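The Cult of the Evening Wind-Down

Sleep advice used to be free. Your grandmother told you to go to bed. Now Katell, a subscription program, wants $19 a month to tell you the same thing in a softer voice.

I tried it for most of February. Each night began with a "descent" – dim the room, breathe, write down a worry, let it go. I wrote down the subscription fee. 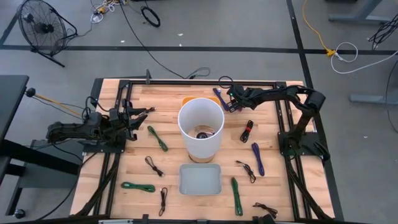 Felista Kirui, who coaches for the program, told me that members fall asleep faster after two weeks. Faster than what? She said the company was still working on a comparison group. It has 2000 paying members, so finding one shouldn't be hard.

Benedek Gulyás spent years running a small sleep clinic before he retired, and he was less patient with me than I expected. "People who buy a bedtime start keeping a bedtime," he said. "You could charge them for a rock."
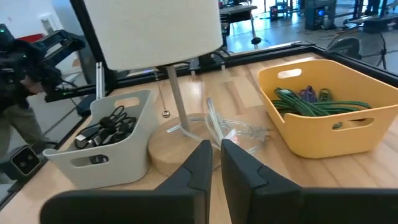
He may be right, and I did sleep a little better. I also quit coffee after lunch that month, on my own, at no charge. Katell's weekly report gave the credit to my breathing and scored me 88 out of 100. I have asked twice how the score is worked out and am still waiting for an answer.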